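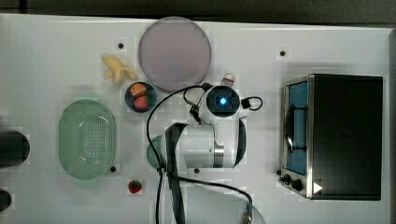 *Kitchen table layout, overhead view, toy fruit in the bowl*

Hi all,

Picture at the top for whoever wanted to see the table. Quoting the bit I'm answering:

> We're seeing the same thing on the Travside setup. Depth looks fine on the bowl and the oven, but anything see-through comes back full of holes and the planner happily routes straight through it. Are you filtering before or after you build the collision map? And what's your timeout set to?

After, and I think that was my mistake! The big round plate is the worst one for us, it's translucent and lying on a white table, so the segmenter in Flekolach gives me a sort of nibbled crescent and calls it a day. I've now moved the hole filling to before the map gets built (it's on the Hindum branch if you want to pull it) and ran 300 replays overnight. Bad plate masks went from 100 down to 17, which cheered me up no end.

Timeout is 2000 ms. I had it at 375 for ages and kept blaming the planner, when really it was giving up halfway through a perfectly good search around the oven – sorry to anyone who read my grumpy post in September.

The cables still aren't in the collision map at all, by the way. Khokhar has a padding option for the arm links but it's far too generous and then I can't get anywhere near the bottle. Has anyone tried setting it per link? I'd love to see your config if so.

Cheers, back to the logs for me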